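Handout for Week 2: Shape Boards and How We Set Them Out
Early Learning Materials, Teldale Evening Program

Welcome back, everyone, and thank you for the lovely stack of observation sheets from last time. I read all of them over a pot of tea and came away with far more to say than will fit in two hours, so please treat these pages as the long version of the talk and keep them in your folder.

We left off with the question several of you raised about when a shape board stops being a toy and starts being a lesson. My own feeling is that it is both from the first minute, and the child doesn't care which. What changes is how much help we build into the setting-out. A board with a handful of very different openings (a circle, a square, a star) can go down on almost any rug or table and will do its work. A board with a lot of openings asks more of the eye, and then the surface around it begins to matter a good deal.

Color is the place to start. If the block is all one color, hollows included, the child has only the outline and the shadow inside each opening to go by. I like these boards very much for older fours, but they do need a plain ground. A patterned tablecloth under a one-color board is hard going, even for us grown-ups, as those of you who tried the checked cloth in January will remember!
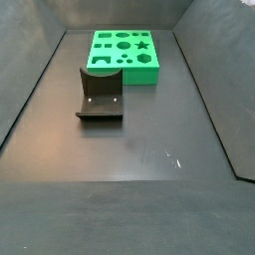 Next comes distance, and I know I go on about this. Most of us put the board right under the child's nose, when a little way back is often better. With the board toward the far side of the work area there is open space in front, and that space is where the thinking happens. Pieces can be laid down there, turned over, compared and changed for another. A bright green board against dark gray shows up perfectly well from the near side, so there is no need to crowd it.

Then there is the matter of a second object. Many of you wrote that you clear everything away except the board and its pieces, and for a first try I would do the same. Later on, though, I don't mind one other thing standing nearby, so long as it is plainly different in color and form. Something black and curved beside a straight-sided green block won't be taken for part of the puzzle for long, and the child gets a bit of practice in deciding what belongs to the job. Do watch whether it stands in front of any of the openings from where the child sits. Sit down in the small chair yourself and check. I still forget.

Low sides around the work area are a kindness too, especially for children who sweep with their forearms. Pick a dull finish if you have the choice, as a shiny floor under a lamp gives you a patch of glare, and a pale reflection next to a row of hollows can be very distracting. Wipe down before each session. Dark surfaces show every speck of dust, and a curious three-year-old will happily leave the board to go and pick at the specks.

For your practice at home, set out one board two ways, near and then far, and write down where the pieces end up before they go in. Half a page is plenty. If you don't own a board, the Shahbazi reading room lends them out, and a shoebox lid with a few openings cut in it does nicely.

Reading: the Plillus booklet, section 12, on outlines and shadows. Bring scissors and stiff card next time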